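Forums > Football > Regional League > Frerichs

Rotation against Wevetness: brave or just careless?

touchline_tess
27/10/2025
Everybody on here is calling Rothe a genius after the weekend. Can we slow down? He made seven changes, we got outplayed for an hour and won on a deflection. If that shot stays straight the same people want him gone.

gaz1260
Disagree. Half those guys were running on empty by the end of September. You rest them or you lose them.

touchline_tess
Who was running on empty? Name one. Our fullbacks had 10 days off before this game.

Old North End
I was there and I'm with Tess, mostly. The midfield had no shape at all. I'll give Mattes Rothe credit for putting Fovura on at the break, he was the only one who wanted the ball. But you don't get points for fixing your own mistake.

gaz1260
You literally do get points. We got three of them.

jidico_fan
Jidico supporter here, we play you next so I watched the whole thing. Your second string is worse than you think. Wevetness had 14 shots and most came down your left side. 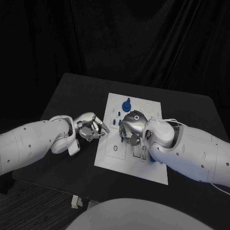 I'd be surprised if he tries it again with us. If he does, I'll take 2-0 right now.

gaz1260
Shots from where, though? Half of those were from the parking lot.

touchline_tess
They hit the post twice, Gaz.

Old North End
Once. The other one was the keeper's hand, and the ref missed the corner.

touchline_tess
Fine, once. I still want to hear what the plan was. "Fresh legs" isn't a plan, and he said it four times after the game.

gaz1260
Ask me again after Jidico.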